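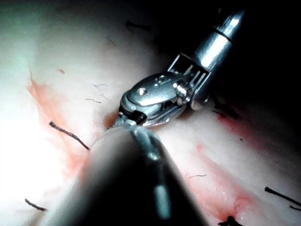
Pad surface, left side lit hard. Black suture at the jaw tip, second instrument coming in from below. Reddish streak runs diagonal on the left.

Bench notes, suture pads – February, started after lunch

Trying the Stivel pad today instead of the Cattaneo. Color is nicer, creamy, a bit pink in places. Folds in the surface are a pain for lighting though. Left side blows out to nearly white, upper right goes black. Should move the lamp over or put the diffuser back on. Didn't have the diffuser, it's in the other drawer with the Pudano samples I think.

Pad notes:
Stivel grabs the needle more than Cattaneo. Feels closer to what we want on the first bite, then too draggy on the way out. Cattaneo tears sooner but pulls cleaner. Still no winner.
Surface shine is good, keep it. Do not powder these, somebody powdered the last batch and it went chalky in the folds.
Cut to the short template, not the long one. Long one curls at the corners after 60 min on the bench.

Suture: black, short tails. Black is much easier to see on this pad than the violet was. Leave it black for the whole set please. Tails under the short mark on the ruler card get lost in the folds, so trim a little longer than you think.

Handoff between the two tools is where it goes wrong for me. If the near shaft comes straight up the middle it hides everything under the jaws and I'm guessing where the thread is. Better coming in lower and from the side. Tried it 2 ways, side entry felt better, need to do it again when I'm not rushing.

Red dye: the Dasska stuff. Goes on as a thin film if you drag it, beads up if you drip it. Drag it. Stains the pad within the hour so don't bother trying to wipe and reuse that face, flip it over. Also stains the bench mat (sorry). Cap was left loose again and theres a skin on top of the bottle.

Stock: 1,296 short sutures left by the sheet. Haven't checked against the box. Reorder comes in lots of 3,000 which is too many for the shelf, ask if they split.

To do
– lamp over to the right, find diffuser
– side by side, Stivel and Cattaneo, same dye, same thread, same day
– new bench mat
– try Stivel straight from the fridge vs. room temp, wonder if the drag is just it being warm
– label the pudano samples, they all look the same out of the bag
– rinse jaws before they go back on the rack, dye dries in the hinge

Stopped at 4:40, pad wrapped and back in the tub, second shelf. Use the other face next time.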